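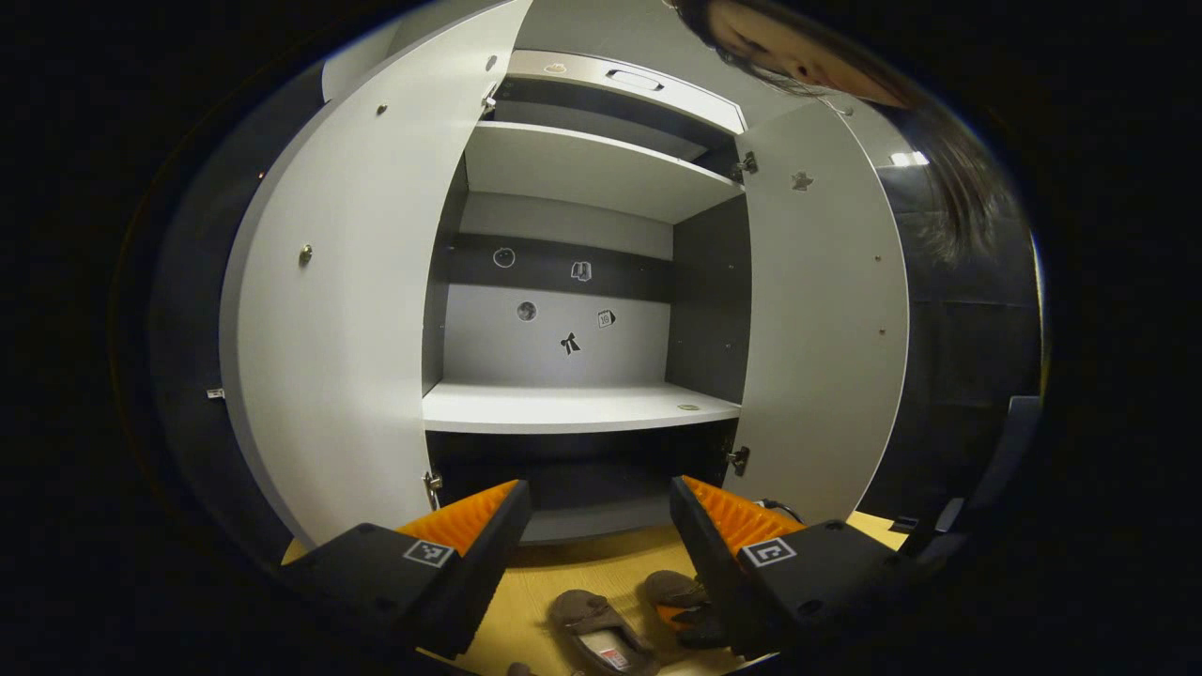
Cabinet open, both fingers apart, orange pads facing each other.

Dritholm handheld gripper: a review after the pads let go
By Trinidad Orellana
Oct 29, 2023

The sales page for the Dritholm says it "grips like a hand." I have owned a few tools that were supposed to do that, so I went in with low hopes, and the Dritholm still managed to come in under them in one respect that matters.

The basics first. It's a two-finger handheld gripper for recording household tasks, the kind you carry through a job so that a robot arm can be trained on it later. Black fingers, orange ridged pads, a square marker on the outside of each finger so the software can work out how far apart they are. I paid $433 for mine in March, with one set of pads. A second set was "coming soon" and still is.

My work with it is mostly doors, drawers and shelves. Cabinets are a good test because they look easy. You need to hook a door, swing it without banging the hinge, reach past it, and set something down on a shelf without catching the front edge. The first 100 recordings went fine. The grip was firm, the trigger was a bit stiff, and the markers were picked up every time the light was decent.

Then the left pad started to creep. I noticed it on a mug. The fingers closed, the software reported closed, and the mug turned sideways and dropped onto the shelf. I blamed the mug. The next day it did the same with a jar, and this time I pressed the pad with my thumb and felt it slide on its backing. The glue had given up. From the outside it looked perfectly normal.

What bothers me is how the software handled it. It reads the markers, the markers are on the fingers, and the fingers were exactly where they should have been. So every slip went down as a good grasp. I went back through 3293 saved clips looking for bad ones, which took most of a week, and I don't fully trust the ones I kept. A robot trained on those clips would learn to close on a glass and then carry on as if it had one. I wouldn't want to be standing under the shelf.

Support answered on the third email. They called it "normal pad wear" and told me to clean the surface with alcohol and press the pad down for a minute. I did. It held for an afternoon. They also said the next firmware will add a slip warning, but they couldn't say what it would measure, and as far as I can tell there is nothing in the finger to measure it with.

I ended up fixing the pads with a contact adhesive from the hardware store, and they haven't moved. That probably voids the warranty.

Smaller complaints: the trigger spring squeaks. The carry case doesn't fit the gripper with the pads on. The manual has a page on pinch hazards that tells you to keep fingers clear and never mentions the other person in the room, who is the one more likely to have a hand on the cabinet door when you pull the trigger.

I tried a friend's Plamham for comparison. It's heavier and uglier, and its pads are held on with screws. I'd take the screws.

Good: wide opening, reliable markers, comfortable for long sessions.
Bad: glued pads, no slip detection, slow support.
Rating: 3 out of 10. I'll look at it again if they change how the pads are attached.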